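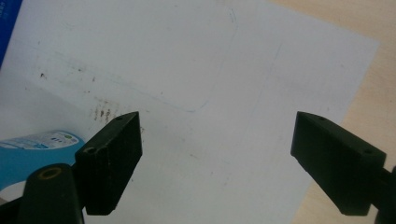 *Fig. 1. Two-finger gripper, fingers apart.*

Public Finance, Unit 4: Revenue forecasts and the supplementary budget
Notes by Gus Lindgren — Nov 21, 2004

## 4.1 The forecast as an assumption

A budget authorizes spending for a fixed period. Revenue is only estimated. The spending side has the force of law and the revenue side does not, so any error in the estimate shows up as a change in the balance.

Let R be forecast revenue, A actual revenue, and G authorized spending. The planned balance is R − G. The outcome is A − G, if spending is carried out in full. The gap between them is the forecast error, A − R.

## 4.2 Worked case: Temley

The town of Temley plans for R = 60 and G = 60 (millions). Of R, 40 comes from property tax and the rest from a tax on hotel stays. Property tax arrives as planned. Hotel tax comes in at 10.

- Actual revenue: 40 + 10 = 50
- Forecast error: 50 − 60 = −10
- Outcome with no change in G: deficit of 10

The whole error sits in one source. A single growth rate applied to total revenue would hide this. Forecast each source separately, then add.

## 4.3 Ways to close the gap

1. Draw on reserves. Fast, but limited by the opening balance.
2. Borrow. Check the legal limit first; many local governments may not borrow for current spending.
3. Cut G by a supplementary budget. Late cuts fall on whatever has not yet been committed.

Item 3 depends on timing. If 34 of the 60 is already spent or under contract when the error is found, only 26 is open to change, and a cut of 10 takes well over a third of it.

## 4.4 Reading and exercise

Read the Taria and Fikgate budget summaries in the course packet. For each, list the revenue sources and mark the one most exposed to a fall in visitors. Rework 4.2 with hotel tax at 15. Due at the first meeting in January.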